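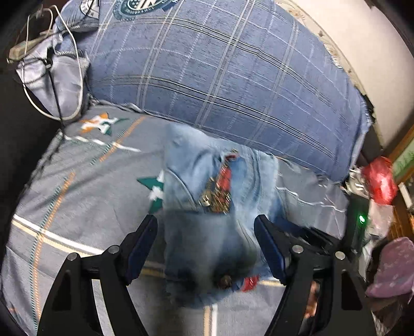

Can a grandchild in Drornilcombe get a hair colour that neither parent shows?
It happens whenever both parents carry the hidden half of a grandparent's colour, and with the new inheritance table it comes up for roughly one child in four of those couples.

Notebook, Plilteck village sim, family tree work
Wednesday, September 3, 2025

Best day on the tree code since June. The carried traits finally survive a save and reload, and the Honkanen family has its first proper redhead in three generations! I've been wanting to see that for ages.

What was wrong: each villager stores two values per trait, one shown and one carried. On saving, the carried value was written out fine. On loading, it was being filled in from the shown one, so every child born after a reload came from parents with two matching halves. Old families slowly turned into copies of themselves. Wendy Sowerby spotted it from the portraits (the Lurcombe cousins all had the same nose) and I didn't believe her for a week. Sorry, Wendy.

Fix is in the load routine, one line moved above another. I left the old line commented out for now - please don't tidy it until the older saves have been converted.

Test run after the fix:
Start: the Lurcombe save, 27 villagers, all adults
Ran on fast clock for 350 village years, reload every ten
Births: 1283
Births where the child showed a trait neither parent showed: 531
Crashes: none
Same save on the old code: after the first reload, no such births at all

That count covers hair, eyes, nose and freckles together, and a child with two surprises is only counted once. I haven't split it by trait yet.

Personality is still a muddle. Tiina Koskela wants temper and curiosity to pass down in the same way as looks. I'd like them half inherited and half picked up from whoever is in the house when the child is small, so a shy child raised by a loud aunt comes out a bit louder. We tried mine on the Honkanens this afternoon and got a lovely result: the youngest son took up the fiddle from his stepmother and then refused to play at her birthday. No script for that anywhere, it fell out of two traits pulling against each other. Tiina laughed and said fine, keep it in for another round.

Twins are broken. They roll separately for everything, including "identical", so one can be an identical twin and the other not. Easy to mend, roll once and copy across.

Also the family tree screen draws a half-brother's line straight through the second wife's portrait. It needs a bend to the left when there's a remarriage. I drew it on the whiteboard, don't wipe it please.

Next:
- convert the older saves (back them up first)
- twins
- split the birth counts by trait
- ask Wendy for more noses, we've only got the five and she has sketches for lots more
- Tiina's version of temper, same save, same number of years, so we can compare the two fairly

Redhead is called Posy, by the way. The name list picked it.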